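Plodeo: Frequently Asked Questions

Plodeo is a tape delay plugin, which is to say a piece of software that does a careful impression of a machine most of its buyers were glad to get rid of. Below are the questions that come in most often, in no sensible order. If yours is missing, the contact form at the foot of the page reaches a human being between Monday-ish and Friday, but not before ten in the morning.

What does Plodeo do?

It repeats things. You play a note and it plays the note back, later and slightly worse. Turn up the Feedback and it does so again, a bit worse still, until the note has become a sort of brown fog. People find this very moving on guitars and electric pianos. It also works on voices, drums, and field recordings of gates.

Is it a copy of a particular old machine?

No. We borrowed habits from several, including the bad ones. The wobble comes from one, the grumpy midrange from another, and the way it hisses when you aren't playing from practically all of them. The hiss has its own knob. It goes down to zero, which we consider a loss of nerve, but we put it to a vote and the hiss lost.

Which formats and systems does it run on?

VST3, AU and AAX, on both Windows and macOS, 64-bit only. There is no Linux version at the moment. We know. Please stop sending the petition.

How do I install it?

Run the installer, choose the formats you want, then open your audio program and let it scan for new plugins. If Plodeo doesn't show up, force a rescan from the plugin settings. If it still doesn't show up, check that you installed the format your program uses, as ticking only AAX and then looking for it in something that reads VST3 is the commonest support message we get. The second commonest is an apology from the same person.

How many computers can I use it on?

Your licence covers 2 computers at once, provided both are yours. You can deactivate one from the Account tab whenever you like and move the licence to another. If a computer has died without saying goodbye, write to us and we'll clear it from our end.

Do I need to be online?

Once, to activate. After that Plodeo never phones home. It wouldn't know what to say.

Can I try it before paying?

Yes. The demo runs for 30 days with everything switched on, presets included. When the time is up it stops passing the delayed signal and lets the dry sound through untouched, so your old projects will open and play, just with less fog. There are no bursts of white noise every minute. We have all been startled by those in headphones and saw no reason to continue the tradition.

Why does the pitch swoop when I change the delay time?

Because you've changed the speed of the imaginary tape, and everything on it has had to speed up or slow down to match. It's meant to do that. If you want to change the time without the swoop, switch Time Mode from Tape to Fade, and it will crossfade politely between the two settings. A good deal of dub could be described as someone leaving it on Tape on purpose.
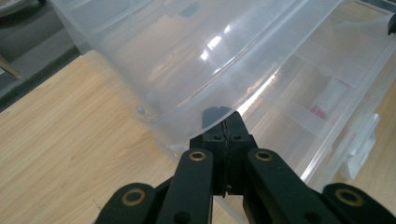
Why does it get so loud when I turn Feedback all the way up?

Past three o'clock on the dial, each repeat comes back louder than the one before it. This is self-oscillation, and it's a feature, in the sense that a hot bath is a feature until you fall asleep in it. There is a limiter on the output, on by default, which keeps matters short of a disaster. You can turn it off in the settings menu. The menu asks you whether you're sure, and we'd like you to give the question a moment's thought, especially if you're wearing headphones.

Can I sync it to my track?

Yes. Click the small metronome beside the Time knob and you get note values in place of milliseconds, with dotted and triplet versions. Sync follows tempo changes too, though in Tape mode a sudden change will give you the swoop again. Automating the tempo of a whole song and then writing to us about the swoop will get you this paragraph, pasted.

What's the Wear knob for?

Age. At the left, the tape is fresh out of the box. Towards the middle it loses a little top end and starts to drift. At the far right it drops out, flutters and generally behaves as if it has spent a decade in a loft. Most people settle somewhere left of centre and then, late at night, don't.

How heavy is it on the processor?

Light, unless you use High Quality mode, which oversamples the saturation stage. The sensible way to work is to leave it in Normal while you're mixing and let it switch to High Quality when you export. There's a tick box for that, and it's ticked already. If you open a copy on every track of a very large session, you will hear your fan. Put it on a send, as everyone's been advised to do and hardly anyone does.

Does it work at high sample rates?

It runs up to 96 kHz, and sounds the same there as anywhere else. We spent some time making sure it sounded the same, so it would be nice if you didn't tell us it sounds airier.

How many presets are there, and who named them?

There are 300. We named them ourselves, over a long January, and the quality of the naming falls off noticeably in the second half. "Warm Slap" and "Short Room" do what they say. "Wet Cardigan" and "Bus Station, Probably" have to be tried. You can rename any of them, save your own, and mark favourites with the star.

Where are my own presets kept?

In a folder called Plodeo inside your Documents folder. Back it up. When you uninstall the plugin it leaves that folder alone, so a reinstall won't lose anything.

What's the difference between Plodeo and Milleck?

Milleck is our reverb. Plodeo gives you separate repeats, and Milleck gives you a space for them to get lost in. They go nicely in that order. The other order is less tidy, and naturally more popular. You can buy the pair as a bundle, and if you already own one, the bundle price in your account will have dropped to take account of it.

I own Gokitz. Do I get a discount?

You do. Gokitz was our first plugin, a drum saturator with a front panel that nobody has ever described as attractive, and anyone who paid for it has earned some gratitude. Log in with the same email address and the lower price appears at the checkout. It's still maintained, by the way. It still looks like that.

I've lost my serial number.

It's in your account, under Licences. If you've also lost the password, use the reset link. If you no longer have the email address you signed up with, send us the order number or the last part of the receipt and we'll sort it out by hand.

Can I get a refund?

Within the first fortnight, yes, and you don't have to say why. After that we'd point you gently back towards the demo. Licences bought from a shop need to go back through that shop.

Can I sell my licence to somebody else?

Yes, once, and there's no fee. Both of you need an account, and the seller starts the transfer from the Licences page. Please don't post your login details on a forum and hope for the best.

Can I use it on music I sell?

Of course. Records, films, adverts, hold music. What you can't do is record the presets as a sample pack of bare echoes and sell those, which is a rule we only wrote down after it came up.

Who makes it?

Mondal, a small audio software company with a large collection of machines that need new belts. We make Plodeo, Milleck and Gokitz, and answer the email ourselves.

Will there be a version two?

At some point. Anyone who buys Plodeo in the six months before a paid update gets it free. Smaller updates are free to everyone, and you can see what has changed in each by clicking the version number at the bottom right of the plugin window.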